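April, and still in my dressing gown at 9

Well, I've done it. The allotment shed is finally mine (or ours, if Dirk Schouten ever turns up with his half of the money) and I slept like a log last night for the first time in weeks. Everything aches. I didn't know you could pull something in your thumb.

We moved the last of the old owner's stuff out yesterday and there was so much of it. Flowerpots inside flowerpots, a tin of Listuvis that had gone solid, and enough bent wire to fence in Wales. I kept the pots. The tin went to the tip along with a chair I was a bit sad about, but it had no seat, so what can you do.

The plot itself is long and thin, 35 paces down to the hedge if I take normal steps, and slopes just enough that all the good soil has slid to the bottom. The chap on the next plot says to grow potatoes the first year and not even think about anything else. I've already bought leeks. And sweet peas! And a Disadell rose from the garden centre which was in the sale and looked so miserable that I had to have it. It's sitting in a bucket by the back door now, perking up nicely.

Had a sit-down with the sweets in the afternoon, which I needed more than I care to admit. 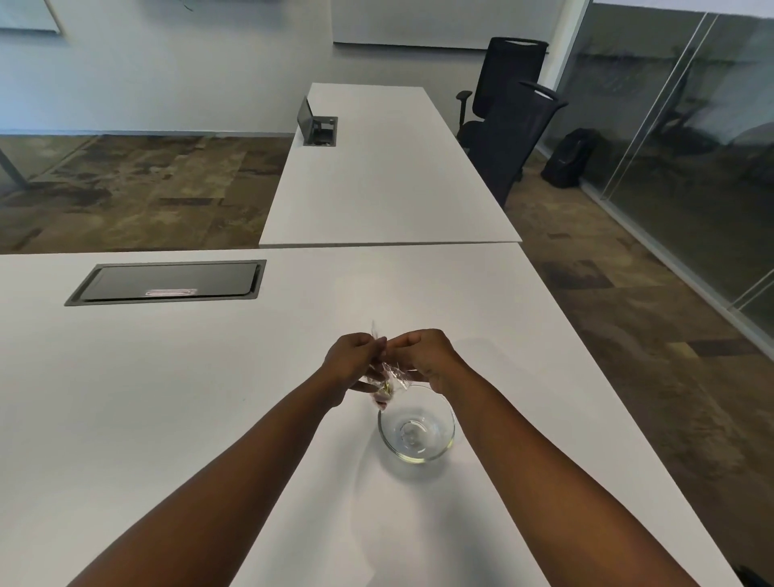
A sweet, by the look of it, a glass bowl and a big white table. Bliss.

Then I made the mistake of doing the sums. Shed, rent for the year, the Norel fork, the compost, the rose (cough) - 1060 all in. I'd told myself 1000 and not a penny over, so that's not terrible, is it? I could have saved the difference by getting the cheaper fork but I've had cheap forks before and they bend the minute they meet a stone, and this plot is basically stones with a bit of mud in between.

Dirk rang at teatime to say he's found an Aerts water butt that his sister doesn't want any more. Free! Only it's at her house, it's enormous, and neither of us has a car it would fit in. He thinks we could roll it. It's uphill nearly the whole way and I said so, and he went quiet and then started talking about ropes.

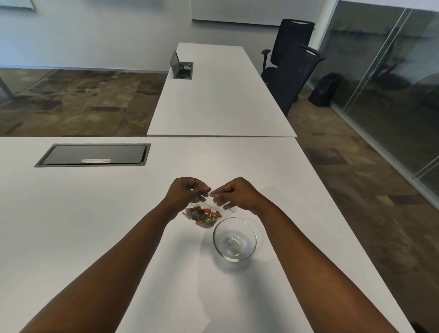 I do want that water butt though. The tap is right up by the gate and I counted four trips with the watering can just to get the first row of leeks settled in, and that's in spring. Come July I'll be on my knees. Might ask next door if he still has the trailer he was going on about.

Jobs for this week: dig the bottom bed, find out what's living under the shed (something is), ring Dirk about the money. The rose wants to go in before the weekend too, but I still can't decide between the gate and the hedge. Mum says the gate. I'm leaning towards the hedge.

Right, bath.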